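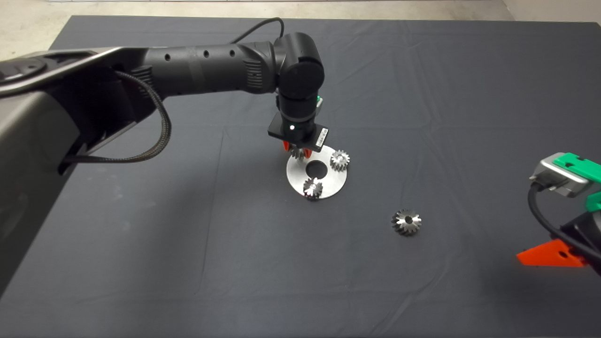 Laying out small metal parts on a dark cloth

If you've ever watched a tiny gear roll off the bench and vanish, this one's for you! I've been putting small mechanical kits together for years, and a plain dark cloth is still my favourite bit of workshop gear. Silver parts show up beautifully on charcoal, they don't skitter about, and a bevel gear set down on fabric stays pretty much where you put it.

What you need

A cloth big enough to cover the whole table top (mine came from Rønning and cost less than lunch)
Your kit — I'm using the Tirkitz gear set, but any small gearbox will do
A soft brush
A lint roller

Step 1. Cover the table

Shake the cloth out well and spread it from one edge to the other. A few creases are fine. Big folds are not, as a flat plate will rock on them and drive you up the wall. Dusty patches brush off in seconds, so do that now, before anything has oil on it.

Step 2. Put the biggest piece down first

With this kit I start with the round plate, the one with the large hole through the centre. Lay it a little off the middle of the cloth so you've got open space on one side. Everything else gets placed in relation to it, and it's lovely how quickly the whole job starts to make sense.

Step 3. Bring the gears in one at a time

Hold each gear by its sides, keep it just over the plate, and look before you lower it. Bevel gears have a wide end and a narrow end (I still get them backwards on a Sunday evening). If it doesn't want to sit, lift it and turn it one tooth. Don't press!

Step 4. Check underneath

Have a look at the floor before you go any further. Cables love to gather under a table, and it only takes one foot through a loop to drag everything sideways. I give mine 4 minutes with a handful of Cloltidov ties, pushing the slack back from where I stand.
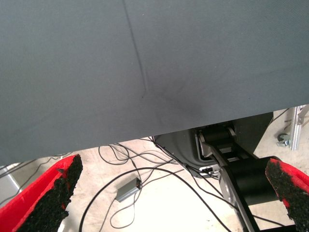 Loops of black cable on the floor by the table, with a small silver-grey box among them.

Step 5. Fold up if you're stopping

Lift the parts into a tub, fold the corners of the cloth inwards and shake it out over a tray. I found a missing washer that way in August and was thrilled.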